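Terside Training Lab - Robot Users' Group
Minutes of the meeting held Mar 18, 2019, in the upstairs seminar room

Chair: Farzana Paracha
Present: lab technicians, the two course leads, biomedical engineering from the Pastville site, stores. The Drokdale people joined by phone and dropped off twice.
Apologies: sterile services

1. Minutes of the last meeting

Accepted with one correction. Under item 4, "left arm" should read "arm two." Farzana asked again that everyone use arm numbers in writing, as left and right swap over depending on whether you are standing at the console or at the cart.

2. Matters arising

The new casters for the instrument trolley are on and the trolley now goes over the door strip without a shove. Much appreciated by all who have pushed it.

The spare footswitch cable has arrived. It is in the gray cabinet, second shelf, with a tag on it. Please leave the tag on.

The label printer is still not working. Carried forward.

3. State of the robot

Engineering gave a very cheerful report. The system has run 2,645 hours on the cart counter and passed its self-test every morning since the last meeting, apart from one day when the cart had been left on battery overnight. It came up fine after charging. Reminder: the cart goes back on wall power at the end of every session, and the green light on the base should be checked before the room lights go off.

The drift on arm three, which had been bothering everyone since before the holidays, is fixed. Engineering took the cover off the second joint and found the brake connector sitting slightly proud of its socket. It was reseated, the retaining clip was changed, and the arm was put through its full range with and without an instrument fitted. It now stays exactly where it is parked. The course leads had both tried it and said it felt like a different arm. There was real applause for this one.

Farzana asked whether the other arms should have the same clip changed. Engineering would like to do all of them at the May service, when the covers are off in any case. Agreed.

Action: Engineering to order clips and add the job to the May service sheet.

4. Needle driver check before suturing sessions

This took up most of the meeting and was worth it.

The suturing block is where the instruments work hardest. Jaws close on steel needles over and over, the wrist is bent to its limits for the backhand throws, and thread gets pulled across the tips. A worn driver shows up as a needle that rolls in the jaws, and trainees tend to blame their own hands for it. One of the course leads said she had watched a trainee struggle for most of an afternoon with a driver that should have been pulled at lunch. With a fresh one fitted, the same trainee was placing neat bites straight away, and left beaming.

The group agreed a short check, to be done by the technician on the day with the instrument in hand, before it goes on the arm:

Turn each of the drive discs by finger through its full travel. It should move smoothly with no gritty spot.
Open and close the jaws and look at the tips from the side. They should meet along their whole length.
Grip a training needle and try to rock it. Any roll, and the instrument goes in the red bin.
Look at the wrist cables under the magnifier, especially where they pass round the pulleys. One broken strand is enough to retire it.
Check the shaft for scratches deep enough to catch a fingernail. 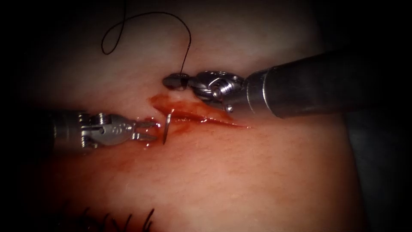
Once the instrument is on the arm, the technician then runs the wrist through its range from the console, slowly, and listens. Engineering made a strong case for the listening part. A dry pulley has a faint tick to it well before anything can be felt through the hand controls, and with the room quiet it is easy to pick up from beside the cart.

There was a good discussion about who signs. At present the technician signs for the instruments and the course lead signs for the robot, on separate sheets, and the sheets do not always end up in the same folder. Drokdale use one sheet with both signatures and keep it clipped to the cart. Everyone liked this. Stores offered to draw up our version.

Question from a course lead: can we check during a session as well, if a driver starts to feel loose? Yes, and please do. Call the technician, take your hands out of the controls, and let the technician remove the instrument. Straighten the wrist first so that it comes back through the cannula without catching. It takes a couple of minutes and the trainee can use the time to stretch.

Action: Stores to produce the single check sheet.
Action: Course leads to add the "hands out, wrist straight" routine to the opening talk.

5. Instrument lives and the retired pile

Stores reported that five needle drivers have been retired since the last meeting, three of them before their counted uses had run out. Two had frayed cables and one had chipped jaw inserts. The question was whether we are being too strict. Engineering said no, and offered to cut one of the retired wrists open at the next meeting so that everyone can see how the cables run and where they wear. This was greeted with more excitement than any agenda item this year.

Stores asked that retired instruments be marked with red tape on the housing before they go in the bin. Last month one found its way back into a drawer, and it was only picked up by the drive disc check.

Dogar have quoted for a batch of 20 reconditioned training drivers. The price is attractive but Farzana wants to see a sample first. Engineering will put the sample through the same check as everything else, then run it for a full suturing block alongside one of ours.

Action: Stores to request a sample from Dogar.

6. Camera and light

The picture at the console had been reported as dim. Engineering cleaned the end of the light guide, which had a film on it, and the brightness came back at once. The light guide is now to be wiped with the lint-free cloths at the end of each day, and the scope tip along with it. Paper towels are not to be used on either.

A course lead mentioned that the middle of the view can be very bright with the scope close in while the outside falls away dark. Engineering suggested backing the scope off a little and turning the lamp down a step before white balancing. Drokdale said they white balance with the lamp at its working level and have been happy with it. We will try it their way.

White balance card: there is now a new one in the scope drawer. The old one had gone yellow and has been thrown out.

7. Cleaning after sessions

The technicians have been trying a new order for cleaning and are pleased with it. Instruments come off the arms first and go straight into the soak, then the drapes come off, then the arms are wiped from the top down, then the cart base and the floor. Before, the wiping was done first and drips from the instruments meant doing it twice.

Flushing was discussed. Each instrument should be flushed through the port on the housing until the water runs clear, with the wrist being moved throughout. Moving the wrist makes a big difference - the technicians showed a rinse cup from before and after and the point was made.

Please do not leave thread ends wrapped round the wrist. Short bits of suture work their way in behind the pulleys and are very hard to get out afterward. The fine hooked tweezers are on the magnet strip by the sink and should stay there.

Drying rack: a second one would help on double-session days. Stores to look into it.

Action: Technicians to write up the new cleaning order and post it by the sink.
Action: Stores to price a second drying rack.

8. Console

The right-hand finger loops have been replaced, as the fabric had gone slack. Small, medium and large are now all in the console drawer. Fit them snugly before starting, as loose loops make the hand controls feel vague and lead to reports of faults that are not there.

The armrest height now holds its setting. Engineering had tightened the clamp and added a washer. The headrest foam is due for changing at the May service.

There was a request for a written note of each user's ergonomic settings, so that a trainee coming back for a second day does not have to start over. The console can store these under a user name and several people in the room had no idea. Farzana will show this at the start of the next course.

Action: Farzana to demonstrate stored settings.

9. May service

Engineering will need the room for two full days. Work planned so far: brake connector clips on all remaining arms, headrest foam, battery test on the cart, full calibration, and a look at the cable tray under the console where the cover has never fitted well. Anyone who wants to watch is very welcome, and the technicians are encouraged to take turns. Several hands went up before the sentence was finished.

Courses will not be booked on those days. Course leads to send their preferred dates to Farzana.

10. Any other business

Pastville would like to borrow our alignment jig. Agreed, provided it comes back before the service.

The kettle in the upstairs kitchen has been replaced.

Thanks were recorded to the technicians, whose patience in tracking down the arm three fault (and keeping such good notes on when it happened) saved engineering a great deal of time. The notes are going to be used as the pattern for fault reports from now on. Blank copies are in the cart folder.

Next meeting: date to be circulated once the service days are fixed. Engineering will bring the retired wrist and a cutting disc. Safety glasses for everyone, please.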